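About Rirel

Open days at the Prustton yard

Rirel is a small firm that tests other people's outdoor robots. We do not build them and we do not sell them. Makers send us a machine, we run it over ground it has not been tidied up for, and we write down what it did. Some makers come back. Some do not like what they read and go elsewhere, and we can live with that.

The company was started by Filippos Michailidis after a long stint maintaining warehouse vehicles, where he sat through more product launches than he cares to remember. Most took place on a polished floor with tape marks on it. He wanted to know how the same machines managed on dirt, and found that the sales staff could not tell him. Apostolos Sarantis joined in February of the following year and looks after the test routes and the paperwork.

What happens on an open day

We open the yard to visitors 2 times a year. Places are limited to 30 and we ask you to wear proper shoes. You will not get a keynote. You will get a cup of tea, a short talk from Apostolos about what can go wrong, and then a good deal of standing behind a rope watching a machine travel from one end of a route to the other. Visitors sometimes tell us it is dull. A robot that does its job is fairly dull to watch, and we would be more worried by a thrilling one.

The route people ask about most is the wall run, which is 345 metres long. It looks easy on paper: go straight and keep off the wall. We have heard several engineers call it easy before lunch and say rather less about it afterwards.

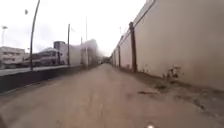 The wall run seen from a robot on the route, with the low barrier to the left and the high wall to the right.

Nothing is swept before visitors arrive. Grit and weeds stay where they are, and so does whatever litter has blown in. If a machine stops dead at a scrap of something lying flat on the dirt, that goes in the report. So does driving over it without slowing down, as we would like to know whether it was seen at all.

At the open day on 23 August 2018 we ran a delivery cart called Flarnano, made by Triantafyllou. The brochure said it needed no help. Our log has 13 occasions when a person stepped in, most of them small — a nudge, a restart, a hand on the stop button. The makers felt some of these should not count. We counted them. To their credit they let us read the whole list out to the visitors and stayed to take questions.

What we believe, if that is the word

We are often asked whether we think robots will take over this or that trade. We have no idea, and we are wary of anyone who says they have. We can tell you how one machine behaved on one route on one day. Ask us about the next day and we will want to run it again.

Coming to see us

Schools, councils and plain doubters are all welcome at Prustton, and there is no charge. Makers may attend when their own machine is running but may not touch it without telling Apostolos first. Please write to the office for the next dates, and say if you need a seat near the rope.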